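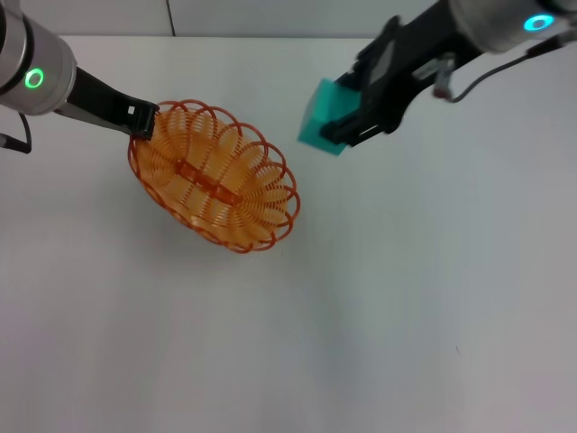 Hila Riders' Group wants the footbridge at Fedau station widened before the May timetable

FEDAU, 3 February 2019 – I'm Dima Hijazi, I've been catching the 7:12 out of Fedau for more years than I care to add up, and this is my first press release, so bear with me!

We're the Hila Riders' Group, and we're asking the railway to do something about the footbridge between platforms 1 and 2. It's the only way across. When two trains come in together (and in the morning they nearly always do) you have one crowd trying to get up the stairs while another crowd is coming down, and everybody in the middle just stands there holding the rail and hoping.

So we went and counted. Our members stood at both ends of the bridge for a whole week of mornings, and on the worst one we had 700 people across in the half hour after seven. The bridge has one staircase at each end. One! I've been carried down four steps without moving my own feet, and I'm not a small woman.

The railway's new timetable starts in May and adds two more morning trains from Twal. We love that, we've been begging for those trains. But both of them are due in within minutes of the train on the other side, and there's nothing in the published plan about the stairs, the bridge or where all those extra riders are supposed to wait.
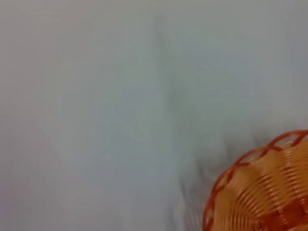 We wrote to the station office in the fall and got a polite letter back saying the bridge "meets current requirements." Maybe it does on a quiet afternoon. I'd invite whoever signed that letter to come and stand on the third step with me at ten past seven, and I'll bring the coffee.

What we're asking for is pretty simple, I think. We want a second staircase on the platform 2 side, where there's already a fenced strip of railway land doing nothing. While that's being designed, we want staff on the bridge every weekday morning, and we want the last-minute platform changes to stop, since those are what start people running. Khalil Tarawneh went through the announcements for us and says some of the changes came with less than two minutes to go. That's not enough time for anyone with a stroller, never mind a bad knee.

We also want better lights on the stairs. The lamp at the top on the platform 1 side has been out since before the holidays – I've reported it three times and I have the reference numbers if any reporter would like them.

Our petition has 400 signatures so far, nearly all of them collected on the platform by Liên Lý and Karim Salameh with a clipboard and a pen on a string. We'll be handing it in at the regional rail office in Twal later this month, and anyone who wants to ride over with us is welcome.
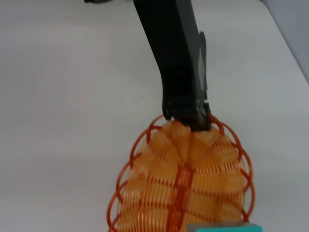 Genowefa Kołodziej would go further, and told our last meeting that the two new trains should be held outside the station until the platform has cleared, even if it makes everyone five minutes late. She said she'd take the five minutes any day over that staircase. Not all of us agree with her (I have a connection to make!) but it got the loudest applause of the evening and I promised to put it in.

You can sign at the Fedau ticket hall any weekday before eight, just look for the green clipboard. Reporters are welcome to join us on the bridge any weekday morning. Please come before seven if you want to get up the stairs, and ask for Dima on platform 1, by the ticket machine.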